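Call for participants: working group on good practice for hand-held gripper demonstrations

Plomlow is looking for people to join a working group that will write a code of practice for recording manipulation tasks with hand-held grippers. The group starts in May and will be chaired by Palesa Hlongwane. Applications are open to operators, technicians, data reviewers and safety staff. Applicants do not need to be employed in research.

Background

Plomlow and Benix both record table-top tasks with hand-held grippers and use the recordings to train robot arms. Until now each has worked to its own instructions. When the two sets of recordings were put side by side last year, it became clear that the instructions differed on points that matter: how a table is cleared between takes, when a marker counts as unreadable, who may reject a take and what must be written down when that happens. Siyabonga Mokgethi compared 455 takes in which the two organisations had applied different rejection rules. The comparison is the starting document for the group and will be sent to everyone selected.

Existing machine safety standards cover the robot arm in its cell. They say little about the person who holds the tool and performs the task by hand, and nothing about the quality of the record that results. The code is meant to fill that gap for small sites.

Scope

The code will deal with the following:

Station layout, including backdrop, lighting and the position of any second device within reach of the operator.
Condition of the gripper before a session: finger pads, fasteners, markers, cable routing.
Objects on the table, how they are listed, and how a change of object is logged.
Operator working time, breaks and grip strain.
Consent, and the treatment of hands, faces and personal belongings that appear in recordings.
Rejection of takes, and the form of words used for the reason.
Storage and naming of session records.

The code will not deal with model training, the choice of camera or the programming of robot arms. A proposal to add mobile platforms was considered and has been left for a later edition.

What participants will do

Participants attend an online meeting every second Wednesday at 2 pm. Between meetings they read drafts, comment in writing and try out the draft rules at a station. Those without a station of their own may use the one at Idurholm, by arrangement with Mbali Jacobs. Drafting will be done by Gert Ngcobo, who will keep the register of comments. Every comment receives a written answer, including those that are not accepted.

The work should take no more than 4 hours a week. Participants receive a single payment of 2000 pounds on completion, and travel to Idurholm is refunded at standard class. Employers may ask for the payment to be made to them.
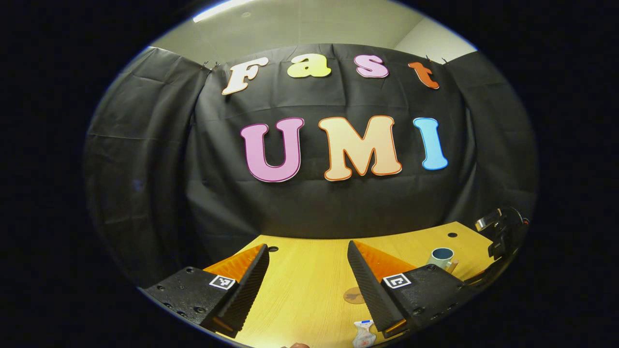 The largest section of the draft concerns the state of the table at the start of a take, and applicants should expect to spend most of their early effort on it. The present wording says that the table "shall carry only the objects required for the task". Reviewers have read this in different ways. With a mug and a cork coaster on the table, both are plainly task objects if the task is to set one on the other. A small crumpled packet near the front edge is harder to place: one reading calls it litter and rejects the take, another accepts it as ordinary variation provided it is logged. The group will be asked to settle the wording and to test it on fresh material. The same section covers the two markers on the gripper's base plates, and whether each must be checked for dirt and lifted corners before every take or only at the start of a session.

Who should apply

We would like to hear from people who:

have used a hand-held gripper or comparable tool for recorded tasks, or have reviewed such recordings;
can write short, exact comments in English;
are able to attend the meetings for the whole of the drafting period;
have no objection to their name appearing in the published code.

Experience of standards work is useful but is not required. Places are limited, and no single employer may hold more than 2.

How to apply

Send a letter of no more than one page and a short list of relevant work to Qistina Ngau at the Plomlow office. The letter should name one rule in your current working instructions that you consider badly worded, and give the wording you would put in its place. State whether you would need access to the Idurholm station, and declare any commercial interest in gripper hardware. Material covered by a confidentiality agreement should not be sent.

Applicants will be told the result in writing. Questions about payment go to Mbali Jacobs.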